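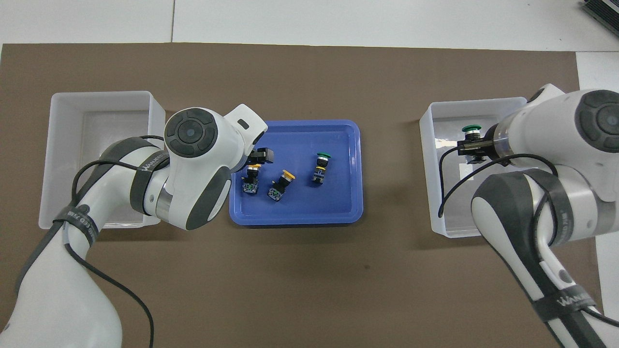 By Poppy Naylor

Okay, the switch-sorting cell. A bunch of you have asked me in the hallway why it sat dark for two days, and I've given a slightly different version each time depending on how much coffee I'd had, so let me get the whole thing down in one place.

If you haven't been over to our end of the Crichton building: we have two white arms working over a brown mat, with a blue tray of push-button switches between a pair of see-through white bins. The arms pick switches out of the tray and put them in the bins. Yellow caps go left, green caps go right. We've been calling the job Wuvent since October, and before this month it had been pretty well behaved!

What went wrong was the right arm. It had just carried a green-capped switch over to its bin, and it was supposed to lower, open, and come back up. It lowered fine. Then it kept lowering. The jaws pressed the switch into the bottom of the bin hard enough that the bin flexed and skidded, and the arm went right on pushing until the force limit finally tripped. By then the bin had a crack in one corner and the switch was done for (the cap had come off and rolled under the bench, where I found it the next morning with my shoe).

So that's one bin and one switch, and nobody hurt. But I was standing maybe an arm's length away with a clipboard, and I did not enjoy it. I'd have enjoyed it a lot less if I'd been reaching in to straighten the tray, something I had done earlier that same afternoon. With the cell running. Yes, I know. Senga has already had that conversation with me and I deserved every word.

Senga Pollock and I spent the rest of that day going through the logs. My first guess was the cable on the right arm, the one that hangs in a big loop and likes to droop down into the bin. I was so sure about it that I had the cable ties out already. The log didn't back me up, though. The joint readings were clean the whole way down, with no snag and no sudden load until the switch touched plastic.

Senga found it. We'd swapped in a new pair of bins the week before, and the new ones have a thicker bottom than the old ones. We changed the bin height in the Galtora setup file, saved it, and felt good about ourselves. What we didn't know is that the release height for the right arm lives in a second file, and that one still had the old number. The left side had been re-taught by hand during the swap, so it was fine. The right side had been driving every switch a hair too deep ever since, and the force check was letting it go.

And how come the force check let it go? Well, that part's on me. I'd loosened the limit back when we were getting false stops on the tall green caps, and I meant to put it back. The cell had placed 144 switches without a complaint on the morning it failed, and I'd taken that as a sign that all was well. I think those bins were getting leaned on the whole time.

We've fixed the number, and the force limit is back to where it started. The approach speed is down to 65 percent for the last stretch above each bin. It makes the whole thing look a little sleepy, but I can live with that. I ran it through lunch yesterday with the slower drop and had two false stops, both on tall caps. I'll take false stops.

A few things if you work near the bench. Hit pause before your hands go over the mat, even if it's only to nudge a tray. If you change a bin, tell Senga or me and we'll re-teach both arms before it runs again. There's a card taped to the pause button now with the steps on it, in my handwriting, sorry.

The Rirnodlow cell uses the same setup files, so I'm checking that one next. If you've swapped anything over there lately, even something tiny, please come find me before I start!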